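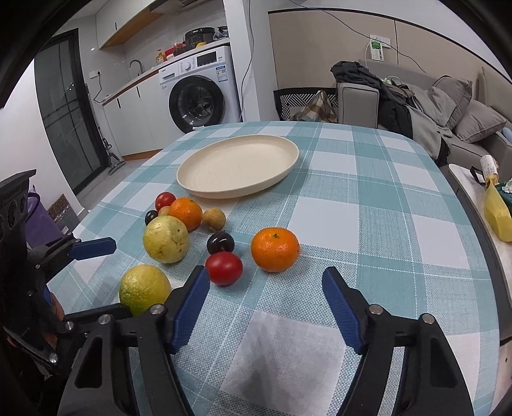 Fruit on the checkered cloth, plate behind it, blue pads wide open.

Comparing gripper pads on the kitchen-table fruit test

I've been going back and forth on pads for my hand-held grippers for months, so I finally sat down and wrote out how I compare them. You don't need a lab for it! A dining table, a plate and whatever fruit you have will get you most of the way (mine had tomatoes, plums, tangerines, a lemon and a big guava that day).

1. Put the plate at the back and the fruit in front of it. Mix the sizes up, and leave a couple of pieces close together – that's where wide jaws get clumsy.

2. Check the screws on both arms. Severyn Bilyk skipped this once and we threw out a whole evening of runs.

3. Open the jaws all the way and come in low. Close slowly until the fruit just stops rolling, then lift. I count to 7 before I set it on the plate.

4. Do 15 lifts with one set of pads, swap to the next set, and put the fruit back where it was. I use tiny bits of tape under the cloth to find the spots again.

5. Write down drops, slips and bruises separately. Bruises show up late, so look again the next morning.

On my sheet the Vodine pads slipped least on smooth tomato skin, but the Nemo ones were kinder to plums and way easier to wipe down. With a guava I'd take either one, as long as you grab it across the middle.

Next up is the same thing with two hands, which Brodie Tapsell keeps bugging me to try. If you run it yourself, send me your drop counts!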